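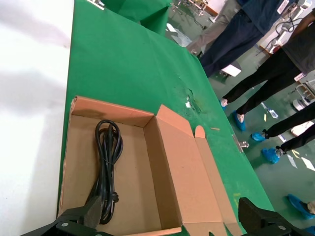
Drulerstead Tool Library – Records Team

Ondesum: loan notes, README

Hi! Ondesum is a table of what people borrowed from our tool library, how long they kept it, and what they wrote on the return slip. I (Tala Tannous) typed it all up, so blame me for any typos. It has nearly 200 loans across 19 kinds of tools, from hedge trimmers to tile cutters. Last update: 26 April 2026.

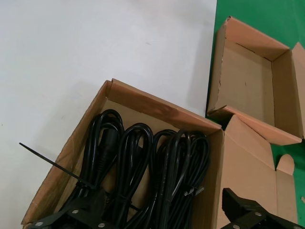 Four coiled black power cables in a cardboard box.

There's one row per loan. The columns are tool, branch, days_out, late and note. Branch is either Sleiman or Lusmont. Notes are kept just as people wrote them – spelling and all – but I took out names and phone numbers. If days_out is blank, the slip had no return date and I didn't want to guess.

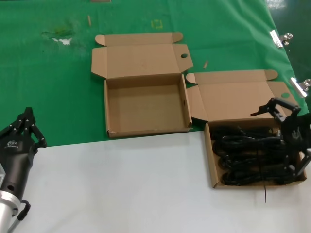 Known problems

Lusmont only started using slips in May of last year, so it has just 70 rows. Sanders are all lumped together, which I regret (belt and orbital sanders get borrowed for pretty different jobs!). Also, five rows list two tools, split by a semicolon, so watch for those when you sort.

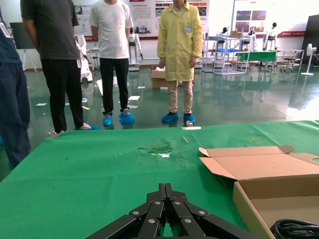

Can I use the table for a class or a report?

Go right ahead, and please mention the library. I'd love to see what you make with it, so drop a copy in the inbox at the Sleiman desk.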